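Corn season, and why I quit making lists

I have been cooking for other people a lot this fall, mostly because my sister-in-law Jovita moved in downstairs in October and she will not eat cereal for dinner like a normal person (me). So now there's dinner. Every night! With vegetables!

For years I was a list person. I had an app, then a different app, then a notebook from Asholm with little boxes down the side. I'd write "peppers x 3" and if the peppers looked sad I'd buy them anyway, since the list said peppers. You can guess how those meals went.
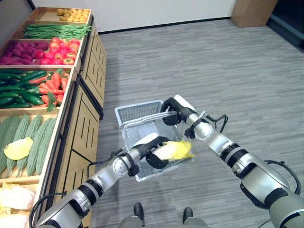

Jovita shops the other way around. She walks in with no plan at all, looks at what's good, and builds dinner on the walk home. The first time I went with her I was sweating. Seventeen dollars later we had a bag of tomatoes, two onions and a bunch of cilantro as big as my head, and she made a soup I still think about. I asked for the recipe and she laughed at me.

So I tried it by myself last Tuesday. I let myself keep a few staples at home (rice, eggs, canned beans, a block of the salty cheese from Escobar) and everything else had to be whatever caught my eye. I ended up with sweet potatoes and green beans, which I never buy together. Roasted the potatoes at 400 with cumin and too much oil, threw the beans in for the last stretch, fried an egg on top. Pretty great! The beans got those wrinkly brown spots I like.

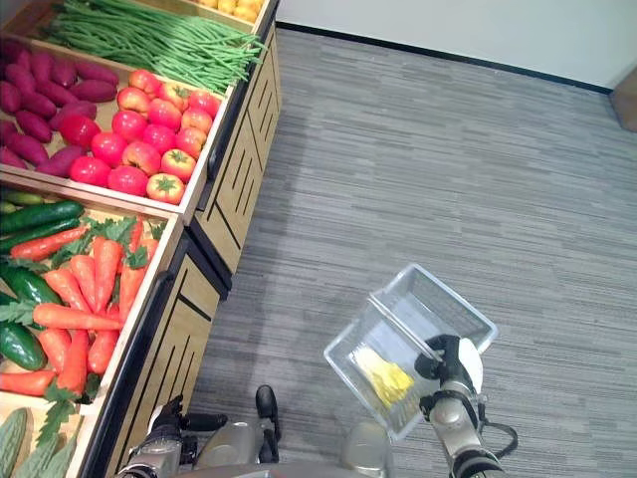
Green beans up top, sweet potatoes and tomatoes underneath.

It doesn't always work. I came home once with nothing but fennel and pears and we ordered pizza. Also I keep forgetting dish soap, so I've gone back to a tiny list for the boring stuff, and it lives on the fridge under a magnet.

Next up is Jovita's stuffed pepper thing, if I can get her to slow down long enough for me to see what goes in it. I'll post it when I have it.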